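5.3 Protective stops during two-arm cloth handling

The failures reported in Section 5.2 were task failures: the arms completed their motion and the object was in the wrong place. A second group ended earlier, with one or both arms halted by the safety layer while a piece of cloth was held or about to be held. These stops were first logged as collisions. Review of the joint data showed that most of them were not collisions, and the present section describes what we believe caused them. The table layout and the two arms are shown in Figure 6. 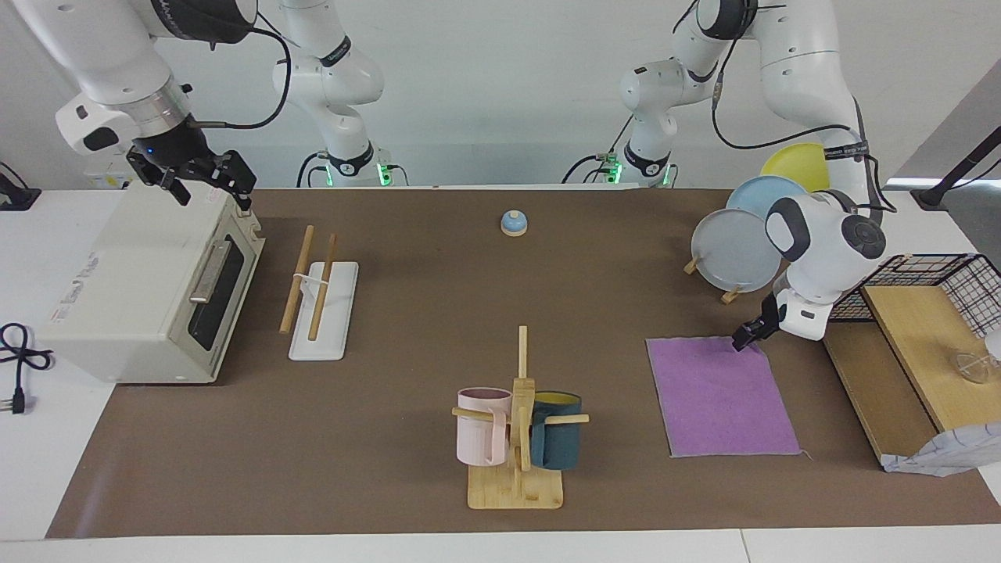
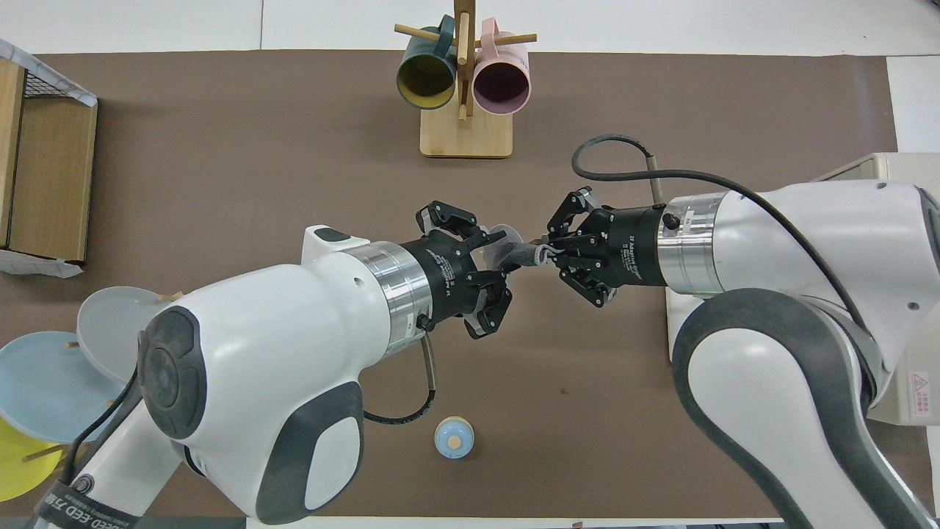
Figure 6. Table and arms. First view: left gripper at the rear corner of the purple towel. Second view: both grippers at the gray sock. A cable loops from the wrist of each arm in the first view.

The Barrios task set contains 156 episodes in which both arms act on the same piece of cloth. Of these, 40 ended in a protective stop. No stop of this kind was recorded in the mug or plate tasks, although these use the same arms, the same speed limits and much of the same table area. Cloth tasks differ in two respects. The grippers work close to each other, and the controller regulates tension by comparing the estimated external force at the two wrists. The first respect was our initial suspect.

5.3.1 Collision hypothesis

If the grippers were touching, the estimated force should rise within a few control cycles and should have opposite signs on the two arms. We found this pattern in six of the 40 stops. In each of the six the grippers had approached the same short edge of a sock, and the planned finger paths overlapped once the sock had shifted from its detected position. They are true collisions, at low speed, and left no visible damage on the fingers.

In the remaining stops the force rose slowly, on one arm only, and began before the cloth could have been taut. In several cases the rise was present before the second gripper had closed. A collision with the table was excluded from the joint positions, which placed the fingertips above the mat throughout. Contact with the mug tree was considered for reaches toward the middle of the table and excluded in the same way.

5.3.2 Cable load

Each gripper is powered through an external cable that leaves the wrist, forms a loop, and is fastened further up the arm. The loop has to be long enough for the full range of the last joint. On our arms it was sized for single-arm picking, in which the wrist seldom turns far from its home angle. Cloth tasks turn it much further, and when the gripper is rotated to bring its fingers parallel to a fabric edge the loop is drawn tight against the wrist housing.

A tight loop pulls on the wrist. The Pillel controller does not model the cable, so it assigns the pull to the load in the gripper. The consequence depends on direction. If the pull acts along the line between the grippers, the controller reads it as cloth tension and moves the arms closer together, and the fabric sags. If it acts against that line, the controller reads too little tension and moves the arms apart. The real tension then rises while the estimate stays low, until either the cloth slips from the fingers or the joint torque limit is reached. The second outcome is the one that was logged as a collision.

We tested this explanation by repeating the wrist rotations with the grippers open and no cloth on the table. The estimated external force should have remained near zero. On both arms it remained so over the inner part of the range and then climbed steadily toward the end of travel. The climb was steeper on the left arm, where the cable had been fastened one clamp higher. When the cable was unclamped and held by hand, clear of the arm, the climb disappeared on both. The arms were run at reduced speed for this check, with a second person at the stop button, and we advise against doing it otherwise.

5.3.3 Delayed release after a stop

A separate fault was found in the same logs. After a protective stop the arms hold position, and the grippers were expected to hold as well. On the left arm the gripper sometimes opened. The gripper driver has a watchdog that opens the fingers if no command arrives for 500 ms, a default carried over from an earlier single-arm cell in which a released part fell into a tray. During a protective stop the Pillel controller suspends the task thread, and the task thread was the only sender of gripper commands. The right arm did not show the fault. Its driver had been configured later, from a different template, with the watchdog set to hold.

With a towel or a sock the opening is harmless. It would matter for a mug, and it matters for a person clearing a stop, who will tend to assume that a halted machine has no moving parts. Nevzat Yaman reported the behavior after the fingers opened while he was lifting a sleeve out of them. He was not hurt. Until then the fault had gone unnoticed, as the log entry for the opening is written by the driver and does not appear on the operator screen.

5.3.4 Changes made

Four changes followed. The gripper cables were replaced with a longer and more flexible type from Nustoris and clamped at the same point on both arms. The usable range of the last joint was reduced in software, which costs some grasp angles – mainly those needed for a towel corner lying on the far side of the table. The tension controller now subtracts a force offset recorded with the gripper open, immediately before the grasp and at the same wrist angle. Both gripper drivers were set to hold on loss of command, and the operator screen shows the gripper state in large type whenever the arms are stopped.

We then reran 86 of the cloth episodes, selected to include every episode that had ended in a stop. Three stopped again. Two were collisions between the grippers of the type described in Section 5.3.1, which none of the changes address. The third could not be explained. The force rose on the right arm alone, as in the cable cases, but at a wrist angle well inside the reduced range, and five further attempts from the same start did not reproduce it.

The offset correction has a limit that should be stated. It is valid only at the angle where it was recorded. If the wrist turns while the cloth is held, as it does when a towel is folded over, the error returns in part. A table of offsets over the joint range was tried and gave inconsistent values, depending on the direction from which the angle was reached. We attribute this to friction between the cable and the wrist housing. The Kukard mount, which routes the cable closer to the joint axis, should reduce the effect, but it does not fit our wrist flange without an adapter and has not been tested.

The success rates in Section 5.2 were computed before these changes and include the stopped episodes as failures. They have not been corrected. Readers comparing the two-arm results with the single-arm results should keep in mind that part of the difference is due to cable routing.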